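How do you stop carrier bags taking over the cupboard under the sink?
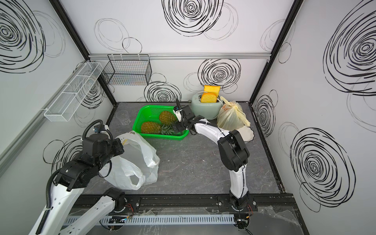
A carrier bag, crumpled, handles out.

Posted by Flemel, 2026-06-28

We moved into a smaller flat in September and I have slowly come to accept that the cupboard under the sink belongs to the bags. There is one big bag in there which holds the other bags, and it has split, so now it sits inside another bag. Opening the door is a two-handed job. Last night I went in for the washing-up liquid and came out with everything except the washing-up liquid.

I don't want to throw them all away. We use them for the small bins, wet swimming things and the occasional muddy boot. But my other half won't leave a shop without one, and I am not prepared to have that argument again before Christmas.

So: is there a sensible way to fold the thin ones so they stay folded? How many does a normal household keep? And what do you do with the ones that have holes in? The council website has a page on it which sends you to another page, which sends you back to the first.

Gisier

Fold them into triangles. My gran did it and I thought she was mad until I had a kitchen of my own.

Lay the bag on the table and smooth it flat with your hand, pushing the air out towards the handles. Fold it in half lengthways, then again, until you have a strip as wide as three fingers. Start at the closed end and fold the corner over to make a triangle, then keep turning it up the strip the way you'd wrap a samosa. When you get to the handles, tuck what's left into the pocket in the side. It holds on its own, no elastic band.

It takes me under a minute per bag now. The first few took much longer and looked like something the dog had been at. Don't try it with the thick "bag for life" sort, they just spring open at you. Fold those flat and stand them upright in a shoebox like files.

I get 35 triangles in an old ice cream tub. When the lid won't shut, no more bags come home. That's the whole system, and it works on me, though I can't speak for your other half.

For the holey ones, our big supermarket has a bin near the front door for soft plastics and takes them with the bread bags and so on. Shake the crumbs and receipts out first. Worth ringing yours to check before you carry them all down there in, presumably, a bag.

Plinum

just bin them?? life is short

Santosh Sachdeva

Folding is a fine hobby but some of us have jobs. Get a fabric tube with elastic at both ends, hang it on a hook inside the cupboard door, stuff bags in the top and pull them out of the bottom. You can make one from the leg of some old pyjama trousers - cut it off at the knee, run elastic through both ends, sew on a loop. Mine has stripes and has been going for 5 years.

Two warnings. Make the bottom hole smaller than you think, or they all come out together when you pull one. And use a proper screw-in hook, as the sticky kind let go of my door at three in the morning and I went downstairs holding an umbrella.

As for how many to keep, work out what you use in a month and keep that. For us it's a dozen. I've no idea what normal is, but my late uncle's garage had over 3,000 in it by my cousin's reckoning, so you've got some way to go.

Keep one in each coat pocket as well. If your other half already has a bag at the till, there's at least a chance of it being used. Ours works when the right coat is worn.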